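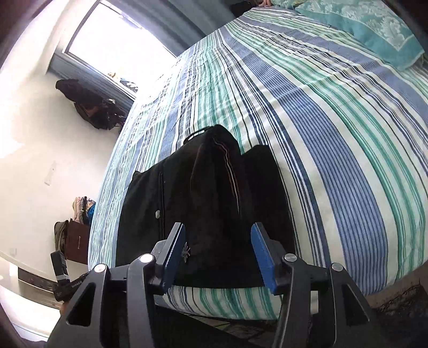 A bed with a striped duvet cover and a black bag lying on it.

Respite care (disability)

Respite care is a short period of care given to a disabled child or adult by someone other than the usual carer, so that the family can rest, work or attend to other matters. It may last a few hours or several nights. In some regions the same service is called a short break.

Forms

In-home respite takes place in the family's own house, where a paid worker or a trained relative stays with the person. Overnight respite is given in a small residential house or by a host family. Day respite is often offered during school holidays, when the usual timetable is missing.

Host families

In the Esville district, the Hedegaard scheme has placed children with host families for up to 600 hours a year. According to its report, 1,139 overnight stays were arranged in one year, and 605 of these were for children with autism. The coordinator, Manon Lemieux, introduced a rule that each child meets the host at least twice before the first night. Many families also prepare a written routine — meals, sleep, sounds to avoid — which the host keeps in the kitchen.

Criticism

Waiting lists are the most common complaint. Setsuko Amano has written that parents of teenagers wait longer than parents of young children, and that night places in Flinismont are given mainly in emergencies. The scheme in Drositz, which has 100 places, does not accept children who need nursing care.

See also

Carer's allowance
Foster care
Supported living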